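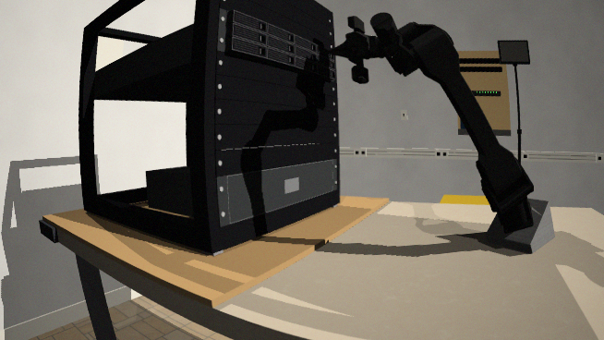 Rack mit Servereinschub, darunter Blindblenden

Prüfliste Altsystem Kultadis (Batch und Schnittstellen)
Standort Birkstead, Durchgang Februar
Geprüft von: Ilgın Yüksel
Status je Punkt: i. O. / Mangel / offen

1. Quelltexte

1.1 Zu jedem produktiven Lademodul liegt ein Quelltext in der Verwaltung: Mangel
Kommentar: 1611 Module im Produktionsverzeichnis, bei sieben davon fehlt der Quelltext. Alle sieben gehören zum Mahnlauf. Liste liegt im Projektordner.

1.2 Compileroptionen dokumentiert: i. O.

1.3 Copybooks nur einmal vorhanden: Mangel
Kommentar: Das Copybook für den Kundensatz existiert in zwei Fassungen, die sich in der Länge des Ortsfelds unterscheiden. Der Mahnlauf bindet noch die alte ein. Vor der nächsten Änderung zusammenführen.

2. Batchbetrieb

2.1 Nachtlauf endet vor 6 Uhr: i. O.

2.2 Jeder Job hat eine Wiederanlaufanweisung: Mangel
Kommentar: Bei 24 Jobs steht im Feld nur "siehe Handbuch". Im Handbuch steht dazu nichts. Anweisungen bitte mit Schrittname und Angabe, ob Dateien vorher zu löschen sind.

2.3 Returncodes werden ausgewertet: offen
Kommentar: Der Scheduler Gökçe behandelt Code 4 als Erfolg. Für die Sortierschritte ist das richtig, für den Abgleich mit der Buchhaltung nicht. Fachbereich muss entscheiden.

2.4 Abbruchmeldungen erreichen die Bereitschaft: i. O.
Kommentar: Am Dienstag mit einem Testjob ausgelöst, Meldung kam an.

3. Zugriffe

3.1 Keine Sammelkennungen mit Schreibrecht: Mangel
Kommentar: Eine Kennung aus der Einführungszeit ist noch aktiv. Letzte Anmeldung nicht feststellbar, das Protokoll reicht nicht so weit zurück. Sperren, vier Wochen beobachten, dann löschen.

3.2 Kennwörter stehen nicht in der Jobsteuerung: i. O.
Kommentar: Der Befund aus dem letzten Durchgang ist erledigt.

3.3 Entwickler haben produktiv nur Leserecht: i. O.

4. Schnittstelle Gemavel

4.1 Satzlänge und Zeichensatz vereinbart: i. O.
Kommentar: 1050 Byte fest, EBCDIC. Umwandlung erfolgt auf der Empfängerseite.

4.2 Gepackte Felder werden vor der Umwandlung ausgenommen: offen
Kommentar: Laut Beschreibung ja. Im Testbestand waren keine negativen Beträge enthalten, deshalb noch kein Haken. Neue Testdatei ist angefordert.

4.3 Summensatz wird geprüft: i. O.

5. Sicherung

5.1 Rücksicherung einer Stammdatei durchgeführt: i. O.
Kommentar: Die Datei war lesbar und der Vergleich ohne Abweichung - Protokoll hängt an.

5.2 Sicherung enthält auch die Jobsteuerung: Mangel
Kommentar: Nur die Programmbibliotheken sind erfasst. Auftrag an den Betrieb ist raus.

Nacharbeit
1.1, 1.3 und 2.2 übernimmt die Anwendungsentwicklung. 3.1 und 5.2 liegen beim Betrieb. Die offenen Punkte 2.3 und 4.2 werden beim nächsten Durchgang zuerst geprüft.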